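Filed under: Opinion / Home Workshop / Slow Projects

In Praise of the Robot That Takes All Evening

I have been going to the Flasteson shared workshop on Tuesday nights for long enough now that I have my own hook for my coat, and for most of that time the big bench at the back has belonged to a pair of robot arms that a handful of us are trying to teach to put away dishes. We call the thing Harkberg, after the street it started on, in a garage with a door that would not close in winter. It is slow, it is fussy about mugs, and it has cost us 1370 dollars over what we said we would spend. I would like to argue that it is one of the better things a group of grown people can do with their evenings.

My brother-in-law asked me over dinner why anyone would build a machine to do a job that takes four minutes by hand. It's a fair question and I gave him a poor answer, something about learning, and then I changed the subject to the potatoes. I have been composing the better answer ever since, mostly in the car, and I suppose you are getting it in his place.

What I should have said is that you don't know how much there is in a small chore until you try to hand it to something that has never done one. A handle is a good grip or a terrible one, depending on which way the mug happens to be turned. A plate lying flat on a table has hardly any edge to get hold of, and the same plate standing in a rack is suddenly the easiest thing in the world. I washed dishes for decades and thought about none of this, and now I can't clear the table at home without noticing which way I've set everything down (my family has asked me to stop mentioning it). 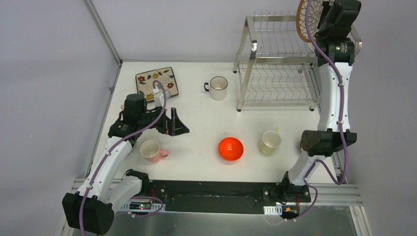 Does a home build like this need two arms?

One arm will teach you most of what you want to know for half the money, and I'd tell any newcomer to start there; the second earns its place once you want to pass things across or work at both ends of the bench.

People who write about robots at home tend to talk about the day the thing works, as if everything before that were the waiting room. I think they have it backward. We kept a notebook through the spring, and it has 722 lines in it, and hardly any of them are what you'd call good news. They're about a cable that caught on an elbow, or a bracket that had to come off and go back on, or a grip that was fine on a bowl and hopeless on a cup. But I read through it in August with my feet up and I enjoyed it more than any book I'd bought that summer — I could remember the arguments behind nearly every line, and who had brought the coffee cake.

There is a fair case against all this, and I don't want to wave it away. The money could have gone to the new bandsaw. The bench is a good bench, and the woodworkers would like it back. One of them told me, kindly enough, that a chair is finished when it's finished and ours never will be. I've thought about that a good deal, and he's right, and I'm still glad we have the arms. The shop has room for chairs and for a thing that isn't done.

What I'd resist is the polished kit. The Farquharson shop across the river bought one ready-made, and it ran nicely within 30 minutes of coming out of its box. I went over to see it and had a lovely time. But when it stopped, they put it back in the box and mailed it away, and when ours stops, we take a panel off and have a look. I know which of those I want to be near at 11 at night, with the radio on and the kettle going.

So if there's a shared workshop near you and somebody is building something silly and slow in a corner of it, go and stand by them for an evening. Bring a mug you don't mind losing.

Related reading
- The Flomudport Tool Library Turns a Corner
- Cable Management for People Who Hate It
- Should a Workshop Have a Quiet Night?
- What We Paid for Secondhand Motors

Contact the editors | © Flomudport Workshop Review | Back to top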